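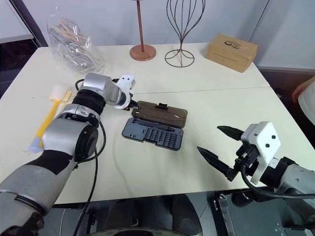

Papers > Manipulation > Gripper comparison > Section 3

Abstract Methods Results References

3.2 Swapping the fingers

I'll admit I went into this part expecting the Movberg fingers to win easily. They're narrow and pointed, and Natália Neves had already used them on small latches with good luck. So we put them up against the flat Simões pads, on the same two arms, with the same controller, and ran 100 trials per set on the hinged bit case (Figure 3).

The pointed fingers did great on the lid – it's thin, and they get under the edge without much fuss. The base was another story! With one gripper touching the near end of the case and the other still open on the right, the whole thing liked to spin, and almost 12 of those trials ended with us resetting by hand. The pads held the base better but kept missing the latch.

Figure 3. Both arms at the open case, left fingers in contact.

Tetsuya Kudo thinks the wrist cables tug a little at full reach. I'm not sure I buy it, but we rerouted them before the runs in Section 3.3.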